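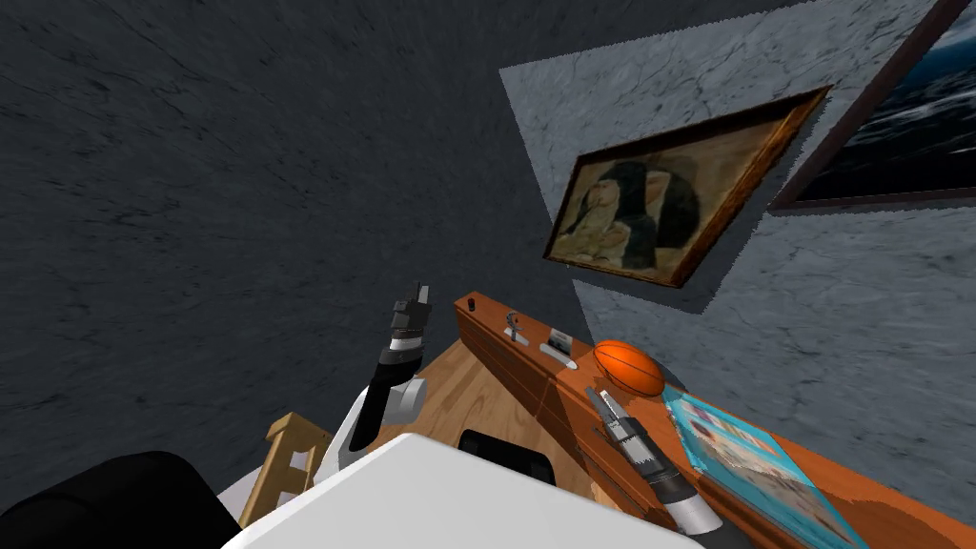
Figure 6. Right gripper just over the shelf top, between the ball and the blue book, with the left arm raised.

Search this guide Go

Section 6: Good Practice for Two-Arm Shelf Work in the Simulated Room

Last updated: October
Print this page | E-mail this page

We know you're eager to get the arms moving, and we're glad of it! Please read this section through once before you start, though, even if you have worked with the Billance rooms before. The house rules are the same ones you'll be held to on the floor at Porndale, and habits picked up in the simulator have a way of coming along with you when you move to the real machine.

Before you start

1. Load the room and let it settle for 30 seconds. Loose items on a shelf may shift a little as the physics starts up, and you want them at rest before you take any readings.

2. Open the Nusetti panel and set the speed limit to 90 millimeters per second for both arms. Set it for the left arm too, even if you only plan to use the right one.

3. Look over the whole shelf and decide which items are targets. Mark everything else as "keep clear," including small fixtures and anything hanging on the wall behind.

4. Give your session a name your coworkers will understand. (Bethel Moges, who looks after our session logs, will thank you for it.)

Working at the shelf

5. Bring one arm in at a time. Park the other one up and away from the shelf, with its gripper free of the wall, and hold it there until the working arm has backed out.

6. Stop with the fingertips above the surface and check the gap from a second view before going any lower. A flat item such as a book or magazine gives you very little height to work with, and a ball may roll at a light touch, so take your time.

7. Lower straight down. Don't slide the fingers sideways along the wood to reach a target, however close it looks.

Caution: If a keep-clear item moves, stop both arms and save the log before you reset. A reset clears the contact record. Contact stops appear in the log as code 2276.
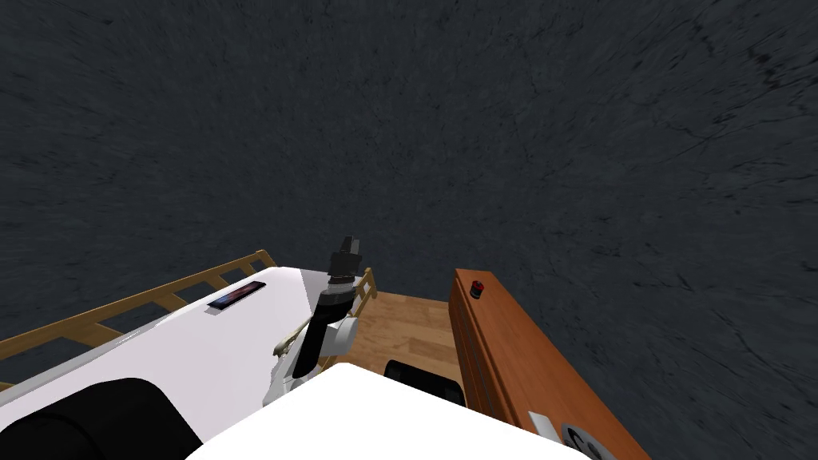

Parking an arm calls for as much care as reaching with one, and it's the part people tend to hurry. Turn the view away from your target and follow the whole arm from the shoulder up to the fingers, checking each link as you go. With the gripper pointing up like this, the fingers may be well placed while the long white link lower down still has wooden railing behind it, and there's an orange-brown cabinet over on the right to think about as well. Leave room on both sides for the swing back.

Note: The view moves with you, so your own robot's body can hide part of the room. If a link or railing is partly covered, change the view and look again before you turn.

Finishing up

8. Back the working arm out along the path it came in on.

9. Park both arms, save the log, and close the Nusetti panel before closing the room.

If you're using the Liu add-on for recorded paths, run each path once at the reduced speed above, then go on to Section 7.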